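Wheel Size, Bearing Noise, and Six Months With Two Syrian Hamsters

1/8/26

I keep two Syrian hamsters, housed separately, as Syrians must be. The older is a golden female named Plum. The younger is a cream male who came to me in March from a family in Carkdale that was moving out of state. Most of what follows concerns wheels, with a section on substrate at the end, as the two problems turned out to be connected in my setup.

The male arrived with a wheel that was far too small for him. When he ran, his back bent upward in a visible curve and his head was pushed back. A Syrian's back should be straight, or very close to it, at a full run. The easiest way to check is to film from the side at wheel height, then pause the video at several points in the stride. One still is not enough, as the spine flexes during each stride even on a large wheel.

I replaced it with a Plultex upright, the larger of the two sizes they make. The running surface is solid, with shallow ridges molded across it. I would not use a wheel with rungs or mesh for any hamster. Feet go through the gaps, and mesh wears the skin on the pads. Cork lining is fine if you are willing to replace it when it soaks up urine. I was not willing, so I left the plastic bare and I wipe it down every other evening.

The Plultex has one fault, and it is the bearing. Out of the package it was quiet. After a few weeks it developed a tick once per revolution, which I could hear from the hallway with the door shut. I took it apart and found fine bedding dust packed behind the washer. Cleaning it with a dry brush fixed the tick for a while, then it came back.

What I tried, in order:

Vegetable oil on the axle. Quiet for two nights. It then held dust and became worse than before. Do not bother.

A second washer between the hub and the stand. This reduced side-to-side wobble but added drag. The male ran less, or at least in shorter bursts, and I took it out.

A replacement sealed bearing, pressed in with a bench vise. This has been silent since I fitted it. The hole in the hub was slightly oversized, so I wrapped the outer ring with one turn of paper tape.

I was talked into the third option by Tiburcio Arellano, who has kept hamsters a good deal longer than I have and who repairs sewing machines. His view is that most noisy wheels have a cheap open bearing and a good wheel attached to it. He told me to stop treating the noise as a lubrication problem. I had been treating it as a lubrication problem for most of the spring.

On stands: both of my wheels sit on a platform with four legs that reach the floor of the enclosure. If the stand rests on the bedding, the hamster will dig under it, the wheel will tilt, and it will either bind or rub against the glass. The legs need to go all the way down. Mine are cut from dowel, sanded, and glued into shallow holes in the underside of the platform with a nontoxic wood glue. Leave the whole thing out for several days before it goes in.

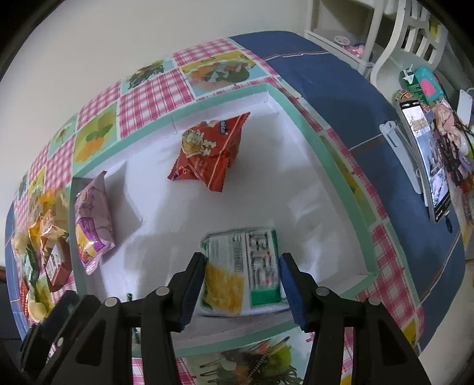 Covered table, corn snack in a tray.

The second matter is the running count. I fixed a small magnet to the rear of each wheel and a bicycle-type sensor to the stand, outside chewing range, with the wire run up the back and through the lid. The counter shows total revolutions only. It does not record time, so I read it in the morning and reset it.

Over the first weeks I had the male's sensor set too far from the magnet, and it missed passes at high speed. On one night it gave me 400, and on the next, after I moved the sensor closer, 800. I do not believe he doubled his running overnight. If you build one of these, spin the wheel by hand 100 times and compare the count before you trust anything it says. I now do this whenever the wheel has been off for cleaning.

Those were low nights in any case. He was new, the room was new, and he spent most of his waking hours moving bedding from one end to the other. I mention them only for the calibration error. I do not think a revolution count tells you whether a hamster is content. It is useful for noticing a change in the same animal. When Plum's count fell sharply over several nights, I looked her over and found an overgrown nail on her left hind foot. The vet in Wendale trimmed it. I would have noticed eventually, but later.

Now the substrate. I use paper bedding over most of the floor, deep at one end and shallower at the other, with a board across the middle to keep the levels apart. The deep end is for burrows. The wheel is at the shallow end. For the first few months I had this the wrong way around in the male's enclosure, with the wheel platform at the deep end, and that is where the dust in the bearing came from. Each time he dug near the platform he threw bedding straight at the hub.

Paper bedding alone does not hold a tunnel well. Mixing in soft hay in layers helps a great deal. I put down a few inches of paper, press it firmly with a flat hand, add a thin layer of hay, and repeat. Press harder than seems right. A loose fill will collapse behind the animal as it goes. He can get out of a collapsed tunnel without trouble, but he stops using that area.

I also tried the bedding sold under the Zwane name, which is a coarser flake. It produced less dust and it held tunnels poorly. I finished the bag by using it as the bottom layer, where it did no harm. If your hamster sneezes on finer paper, it may be worth the trade.

For the sand bath I use plain, dust-free sand in a glass baking dish. Avoid anything sold as powder or dust. Both of mine use a corner of the dish as a toilet, so I sift it daily and change it completely when the smell calls for it. Keep the dish on a platform of its own — the same rule as for the wheel, and for the same reason.

Parts for one wheel, for anyone repeating this: one sealed bearing to match your axle, paper tape, four lengths of dowel, a scrap of untreated plywood for the platform, wood glue, and a fine file for the inside of the hub. Measure the axle with calipers. The size printed on my packaging was wrong.

I have not yet replaced the bearing in Plum's wheel. It is the same model and a few months older, and it has never made a sound. Her platform was at the shallow end from the start. I will take it apart at the next full cleaning and see how much dust is behind the washer.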